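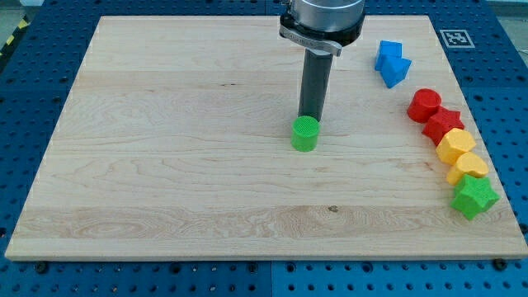 2018-01-10

Slept badly, up before six. Oatmeal, coffee, scraped the windshield and got in early. The heat hadn't come on yet so I kept my coat on for the first hour.

Spent most of the morning on the shape blocks. I like the green cylinder best of the set. The top came out with a fine texture and the side is a little rough, and I decided to leave it that way. I sanded one over the weekend to see, and it lost the good part of the color and picked up fingerprints. The blue ones are the same matte finish. The house-shaped one always wants to sit crooked next to the cube and I've stopped straightening it.

The maple-colored board is working out. I had been putting everything straight on the blue table, and with all those holes it was hard on the eyes and small things caught on the edges. The board has a small dark knot or spot in it, toward the front and a bit right of the middle. I use it as a landmark when I put things back. I should oil the wood at some point but I don't want it slick.

Kalberg called at ten about the second box of filament. They have it down as delivered. It was not delivered. I gave them the order number again and they said they would look. The first box was 40 dollars more than last time, so I'm in no hurry to pay for one I don't have.

Lunch was leftover lentil soup. Too much salt. Ate it at the desk and did the January expenses, which came to 1,021 with the Collet invoice and 716 without it. So Collet is 305, and I had written 350 in the book. Fixed it in pen.

In the afternoon I made a list of what's still missing from the set. I want another cylinder, shorter than the first, and something with a curve to it that isn't round. Plirent sells a set that has an arch, but I'd sooner make my own. I drew one on the back of an envelope and the proportions were wrong, too thick in the legs. Drew it again smaller and it looked better. Will try printing it tomorrow and see if it stands up.

Left at five. Roads were fine except for the hill, where they hadn't put down any sand. Stopped for milk, eggs and light bulbs and forgot the light bulbs.

Read a few pages of the library book and didn't take in much. It's due back next week and I'm not halfway. The kitchen faucet is dripping again, slower than in the fall. Put a sponge under it so I don't have to hear it. Bed at ten.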